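November, bench log, Estora eval kit, continued

Picking up from where Poonam left off. Demo license has been extended so we have the kit a while longer, Ritu arranged it with the Mapplebeck rep. Same two-arm package as before, the "wet bench starter" in their catalog, plus the Prarnine software seat. Still only the one seat. If you're logged in on the office PC the bench PC kicks you out mid-program and does not save. Did this to myself twice before coffee.

9:10 - powered up, both arms homed fine. Left arm asked for the payload value again. It's supposed to remember it. I typed 500 (grams) as on the card taped inside the lid of the shipping case. Right arm kept its value from yesterday. No idea why they differ, same firmware on both according to the info page.

9:25 - calibration routine. The kit wizard wants you to touch off three points with the pointer tip, then it says "good" or "repeat" and no number. I want the number. Asked support about this already, answer was that the residual is in the log file. It is, but only if logging level is set to verbose BEFORE you start the wizard. Writing that here so I stop forgetting.
Ran it verbose. Residual ok on the right arm, worse on the left. Re-did left, better. Didn't write down the values, they're in the log under today's folder.

10:00 - gripper. Poonam's note says the grip force slider does nothing under a certain setting and I agree, bottom third of the slider feels all the same. Tried on a foam block, then on a folded wipe. Force readout in the software changes, fingers feel identical by hand. Not a safety thing but for a kit sold for "delicate labware" it matters. Added to question list.

10:40 - speed limits. Default profile is way too cautious for reach moves and kind of brisk for the last bit of an approach, backwards from what I'd pick. You can set a slow zone near the table but it's a flat height, same everywhere, so anything tall on the table sticks out the top of it. Ritu says the Zovudholm kit lets you draw boxes. We haven't had the Zovudholm one in, she saw it at their showroom, so take it as hearsay until we get ours on the bench.

11:15 - Prarnine program editor. Good: teaching a pose by hand is quick, and the undo works. Bad: undo also undoes the tool setting if you changed it in between, silently. Bad: copy a block from right arm to left arm and it keeps the right arm's frame. It moved to somewhere I didn't expect, slowly, I hit stop. Stop button works great, for the record.
Also the timeline view only shows one arm at a time. For a two-arm kit! You have to flip tabs to see who's waiting on who.

12:00 lunch

1:05 - wait/sync block. Set the timeout to 4000 ms, left arm waits for right to report clear before it goes in. With default timeout (500 ms) it fails every time the right arm is in the slow zone, and the error just says "sync lost". Would confuse anybody new. 4000 is fine for what we're doing. Poonam if you change it back please say so in here.

1:40 - cable management, since it's on the score sheet. Arm cables are long enough, connectors click properly, labels fell off two of them already (put tape on). Would like a right angle plug at the base.
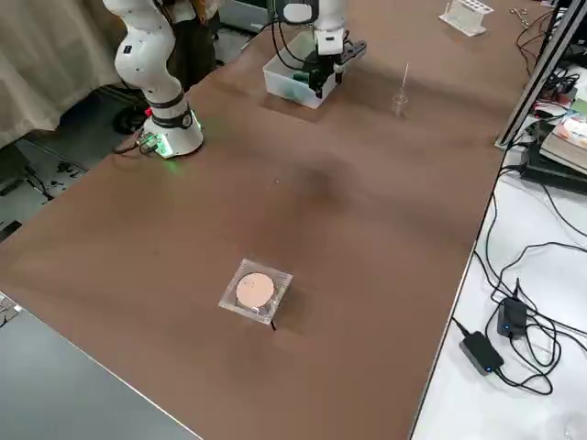

2:15 - Fixed slow zone height is going to be my main complaint in the writeup, I think. Tried setting it to cover the tallest thing out and then everything crawls, including moves that are nowhere near anything. With the gripper down over the plastic storage box the slow zone makes sense, walls to clear and all. Beaker right next to it has the glass rod leaning up out of it, so that wants slow as well, and higher up. The flat dish needs none of that height. One number can't be right for all of these. Boxes, like Zovudholm supposedly does, or at least a per-pose setting. Will ask Mapplebeck if it's on the roadmap or if we'd have to script it.

2:50 - scripting. There's a Python interface, the doc is a PDF with the examples as screenshots so you can't copy them. Typed one in. Worked after I fixed a typo that was in the doc, not mine (checked). Setting speed per move from script does work, so there is a way around the zone thing, but then the graphical program and the script don't know about eachother and whoever runs it has to remember which one is live.

3:30 - restarted everything to see if left arm payload sticks. It does not. Screenshot saved.

Score sheet so far, my column only:
setup - ok, would be good with more than one seat
calibration - ok once verbose is on
gripper - not sure, slider
programing - mixed, two-arm view is the weak spot
safety - stop good, slow zone poor
docs - poor
support - quick replies, partial answers

To ask Mapplebeck:
- payload not saved on left arm, is it the controller or the software
- slider bottom third
- slow zone by region
- default sync timeout, can it be changed globally
- price of 2 seats vs. 1, the quote doesn't say
- text version of the script doc

Ritu wants the writeup before the kit goes back. I'll do software and calibration, Poonam has gripper and cables unless she'd like to swap. Power down left arm first, then right, other way round throws a fault on next boot.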